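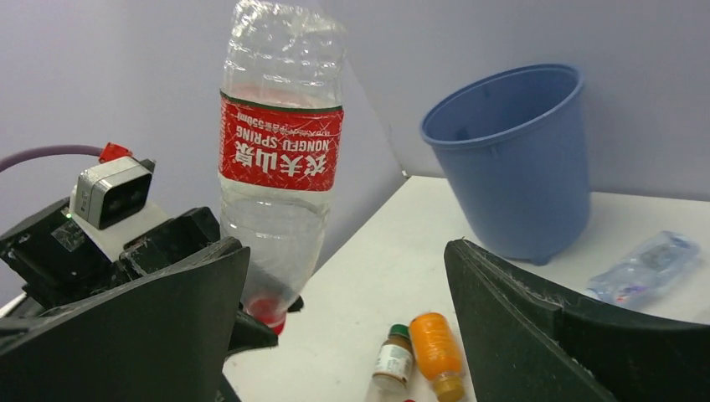 Workshop tips: teaching a gripper to handle bottles

Practice on empties. A thin water bottle creases as soon as the fingers close too hard, so it shows you what your force setting is doing. We keep a bottle in use until it is badly wrinkled, then swap it, because a crushed one no longer grips like a new one.

Grip at the label. The middle of the bottle gives both fingers the most to hold. If you pick it up cap down, leave room under the cap before you swing the arm over the table.

Start low on force. Our Brovetti servos take a value up to 1000. We begin at 400 and go up in small steps until the bottle stops slipping.

Wipe the fingers. Lint collects along the upper edges and works its way onto the pads. A damp cloth is enough – keep solvent off anything soft.

Tie down the sensor cable. Leave slack for the full turn of the wrist, then run the arm through its whole range by hand with the power off. Ours pulled tight at one end and cost us an evening in February.

Use a bucket as the drop target. A wide rim forgives a sloppy release. Move on to a narrower bin once the arm can hit the bucket every time.

Mix the shapes. Small jars and squat bottles need a different opening width. We save one setting per shape in the Titodine controller and write the number on masking tape on the lid. The smallest jar is at 63.

Check the wrist screws before each session. Ours work loose after almost 243 cycles, and a loose mount throws off the sensor first.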